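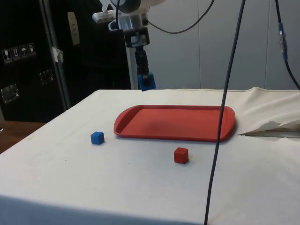 Red tray, two little cubes, one white table.

So I finally quit my phone in the evenings. Well, mostly. It started on Fri 1 February, when Marwa bet me I couldn't leave it in the kitchen drawer from dinner until breakfast for 30 days straight. I laughed and said easy. It was not easy!

The first week I was a mess. I kept patting my pocket like I'd lost my keys, and I got up twice one night to "get water" (I was not thirsty). Karim thought the whole thing was hilarious and kept texting me at nine so I'd have something waiting in the morning. Thanks, Karim.

But then I started reading again. Like, real books, with pages that I fold down even though my sister yells at me about it. I got through a fat family saga I'd been carting from apartment to apartment since college, then a mystery set on a ferry – the ending was dumb but I stayed up till one for it anyway. I also bought a proper alarm clock, and it's so loud the cat now leaves the room when I reach for it.

I slipped up twice. Once was for a recipe, so I'm not counting it, and once was the night my cousin had her baby, and come on. Marwa says both count. We're still arguing, and she still owes me lunch.

The drawer is staying, though. Next up is a big stack from the library sale, and if anyone has a good long sea story, leave it in the comments please!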